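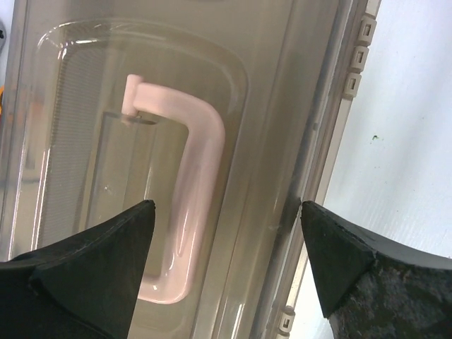
*Tinted plastic container with a pink handle.*

**Paid testers wanted: household storage claims, spring round**

Kulley is a small consumer newsletter. We take no ads and no free goods, and we don't have much patience for the words "airtight," "stackable" or "family-size." Every January the stores fill up with storage products and every January people write to us asking which ones are worth the money. Our answer so far has been that we don't know, and we doubt the people selling them know either.

We'd like to find out. For that we need 35 households willing to use ordinary storage containers in an ordinary way for 5 weeks and tell us what went wrong.

**What we're looking into**

The makers say their containers keep dry food fresh longer, save shelf space and cut waste. Maybe. Most of the tests we've been shown were done by the makers themselves, on clean new products, opened a handful of times by someone who had read the instructions. A kitchen with two teenagers in it is a different matter. Lids get put on crooked. Cereal gets into the seal. Somebody stores screws in the one meant for rice.

We are also not convinced that buying containers reduces waste at all. It may just move stale crackers from a box to a nicer box. If your experience says otherwise, we want that on record too, with details.

**What you would do**

- Use a mixed set of containers that we buy at retail and send to you. You don't choose the set.
- Keep a short log. A line or two on the days you notice something is fine. Blank days are fine. Made-up entries are not, and we can usually tell.
- Weigh the food you throw out once a week. We supply the scale.
- Take part in 2 phone calls, one near the start and one after the last week. Each takes 30 minutes.
- Send the containers back at the end in whatever state they're in. Please don't clean them up for our sake beyond a normal wash.

**Who can apply**

You need to be 18 or older, do at least half the cooking or food shopping where you live, and live in Karnby or Melnyk. We'd like renters as well as owners, people who live alone, and people with small kitchens and bad cupboards. We already hear plenty from people with walk-in pantries.

You can't take part if you or anyone in your home works for a company that makes, sells or promotes kitchen goods. That includes being paid in free products for posting about them online. If you're not sure whether something counts, tell us and we'll decide.

You don't have to care about storage. We would almost prefer that you didn't. People who love a tidy shelf tend to be forgiving of the thing that made it tidy, and we had trouble with that in our last round, when several logs read like thank-you notes.

**Pay**

Each household gets a flat payment by check after the final call and the return of the containers. The amount is in the agreement we send before you commit to anything. We pay the same whether your log is long or short, and whether you liked the products or hated them. If you quit partway, we pay for the full weeks you finished. Return shipping is on us.

There are no prizes, drawings or bonus points. If anyone contacts you saying you've won something from this study, it isn't us.

**What we do with your answers**

We publish results by household type, without names. We may quote your log – good spelling not required – but we'll ask you first, and you can say no without losing your pay. We don't sell or share contact details. The makers see the results when our readers do.

We should also be plain about the limits. A group this size won't settle much. It can show that a claim falls apart in normal use, and it can point to a seal or hinge that keeps failing. It can't prove that one container is the best one, and we won't print a ranking that pretends it can. If you're hoping to be part of a "top picks" list, there are other places for that.

**How to apply**

Write to Ravinder Sutherland, Household Testing, Kulley, at our Jerkosberg office, or call the office and ask for the testing desk. Tell us:

- who lives in your home and who does the cooking
- what you keep dry food in now, including bags and clips
- one thing you bought for your kitchen that didn't do what the package said

Keep it under a page. We don't need a résumé, references or photos of your cupboards. The last point matters most to us, so spend your time there. "It broke" is a start, but we'd like to know how and what you did next.

We answer everyone, though it can take a couple of weeks. People we can't place this time will be asked if they want to stay on the list for the laundry round, which will look at stain removers, and about which we have even more doubts.

Posted February 18, 2020. Open until all places are filled.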